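4. Preparing the Work Surface

This section applies to the Merano table with the white top, in both the fixed-leg and folding versions. Complete section 3 (Leg Assembly and Leveling) before you continue.

4.1 Removing the protective film

The top ships with a clear film on the upper face. Leave the film in place until the legs are tight and the table is standing where it will be used.

1. Lift one corner of the film with a fingernail. Do not use a blade.
2. Pull the film back slowly at a low angle, keeping it close to the surface.
3. Check the edges for strips left under the trim. Remove them by hand.
4. Wipe the top once with a dry cloth.

NOTE: If the table has been stored in a cold room, wait until it reaches room temperature. Cold film tears into narrow strips.

4.2 First cleaning

1. Mix 6 ml of Nosard surface cleaner with 200 ml of lukewarm water.
2. Dampen a soft cloth and wring it out well.
3. Wipe in straight, overlapping passes from the back edge to the front edge.
4. Rinse the cloth in clean water and repeat step 3.
5. Dry the whole top with a second cloth.

CAUTION: Do not use scouring pads, melamine sponges or acetone. They polish the matte finish, and the shiny patches cannot be repaired.

4.3 Lighting

The finish is intended for diffuse light. Place lamps to the side of the table and point them at a wall or through a shade. A bare bulb directly overhead makes a bright spot that is tiring to work over.

1. Turn on the lights you normally use.
2. Stand at the front edge and look across the top toward the back.
3. Move or turn any lamp that shows as a hard reflection.
4. Repeat from both short sides.

A gradual change in tone from one area to another is normal. White surfaces pick up a gray cast on the side farther from the light – this is not a stain, and cleaning will not change it.
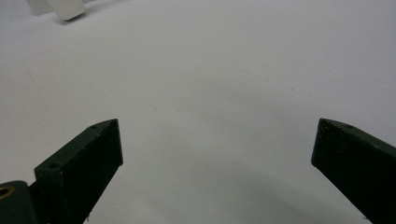
4.4 Fitting the Plostutlow cover sheet (optional)

Use the cover sheet for gluing, painting or cutting. It does not replace a cutting mat.

1. Clear the top and wipe away dust. Grit under the sheet will mark both layers.
2. Unroll the sheet with the curl facing down and leave it flat for 19 hours.
3. Line up the long edge of the sheet with the front edge of the table.
4. Smooth from the center outward with the flat of the hand.
5. Press the four corner clips into place – do not force them past the stop.

CAUTION: Do not place hot pans, soldering irons or glue guns on the sheet.

Replacement sheets and clips are available from Nguyen-Tran parts dealers. Order by the code printed on the underside of the top. For routine care, go to section 5.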